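Cleaning and Sorting Plastic Building Blocks

Household Advice Leaflet, revised August 8, 2022
Prepared by Delia Ibarra, Geraghty Home Advice Service

Plastic building blocks collect dust, skin oils and food residue, and most households clean them far less often than they clean clothing or bedding. The following guidance applies to solid plastic blocks without batteries, magnets, stickers or fabric parts.

Washing

Fill a basin with lukewarm water and add a small amount of mild dish soap. Water that is too hot may warp thin plastic, and boiling water should never be used. Leave the blocks to soak for 20 minutes, then move them about by hand. A soft toothbrush will reach the hollow underside, where crumbs tend to lodge. Rinse under running water in a colander so that small pieces do not enter the drain.

Do not place blocks in a clothes dryer. Spread them on a towel with the open side facing down, and turn them once during drying. Blocks put away damp may develop an odor – this is the most common complaint received by our office.

Sorting and storage

An open tray with several compartments is suitable for most families. Sorting by color is easiest for young children, while older children may prefer to sort by size. Large blocks should not be stored with small ones if a child under three uses the same room. Wipe the tray itself with a damp cloth before refilling it, paying attention to the corners. 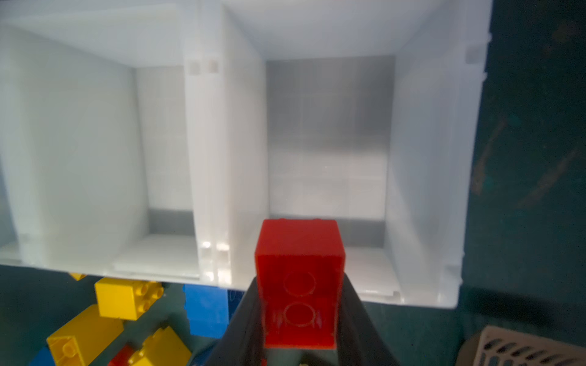
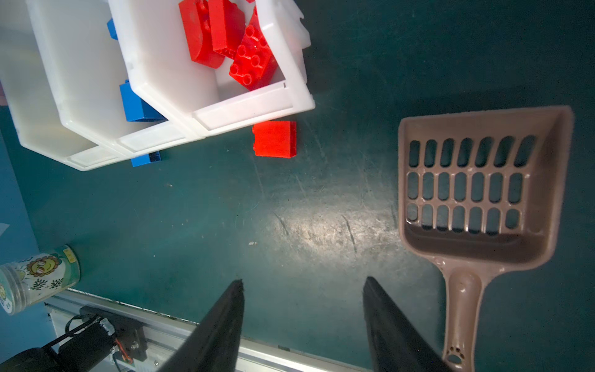
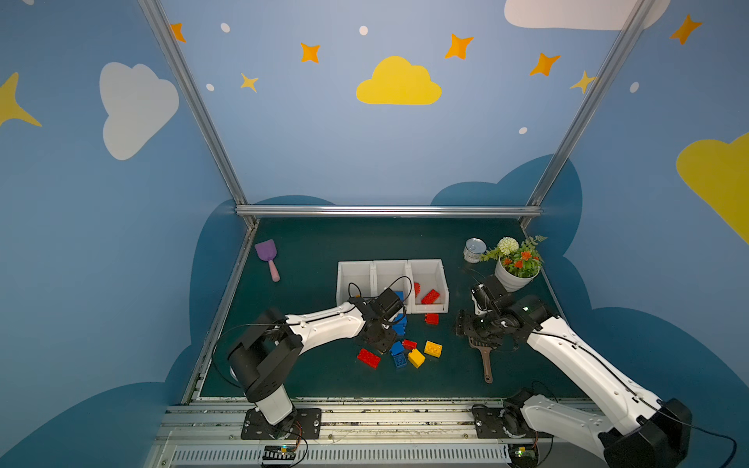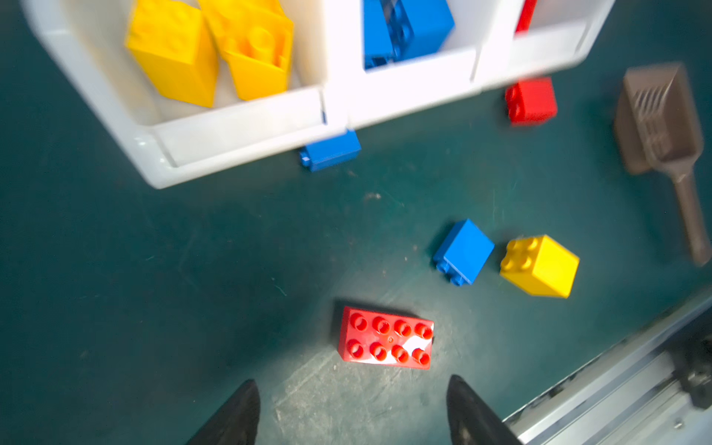 Large toy blocks on a dark teal work surface, last picture.

Work surfaces

Tables used for play should be wiped down at the end of the day. Scratched surfaces hold dirt more readily and may require a second pass with fresh water. Residents of the Clelluslow housing units are reminded that abrasive powders must not be used on the tables supplied with the apartment.

Stains and marks

Crayon can usually be removed with a little cooking oil on a paper towel, followed by soap and water. For ink, apply rubbing alcohol with a cotton swab and test one block first. Yellowing caused by sunlight cannot be washed out – keep containers away from windows.

Printed copies of this leaflet are available on request. Please quote leaflet number 2829. The companion leaflet on soft toys is number 3038.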